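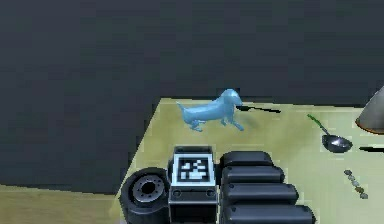

Let the Small Garage Keep Its Waiting Room

My brother-in-law swears by the fellow who comes to your driveway, does the oil in 9 minutes and sends the bill to your phone before he's shut the van door. I've tried it, and the oil was fine. I still drive over to Raudsepp on a Friday morning and sit for an hour, and I'd like to say a word for that hour before it disappears.

When I had the old Demden wagon, it made a groan on left turns that three different people had told me was "normal for the age." Tõnu Bite took it around the block with me in the passenger seat – he likes the owner along, so they can both hear the same noise – and found a wheel bearing close to giving out. The bill came to $216, and he showed me the old part while I paid it.

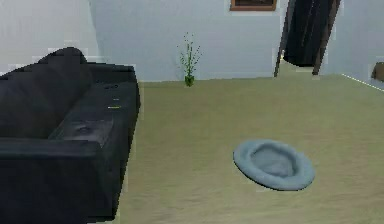

A black sofa and plenty of floor.

Now, I know the big chains have waiting rooms too. The Kotuvell place out by the highway has two of them, with decent coffee. But there's a counter and a door between you and the person holding the wrench, and whatever he noticed about your brakes gets boiled down to a line on a printout, marked yellow. I never know what to do with yellow. Should I worry now, or in July?
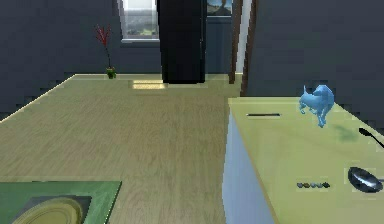 At a small shop you can just ask, and somebody wipes his hands and tells you, and perhaps tells you a bit about his daughter's first car while he's at it. I've put off repairs on that kind of advice and been glad of it, and I've paid for others sooner than I wanted to. So if you have a place like that near you, out in Urnitz or wherever you are, please take them your next brake job, and bring a book.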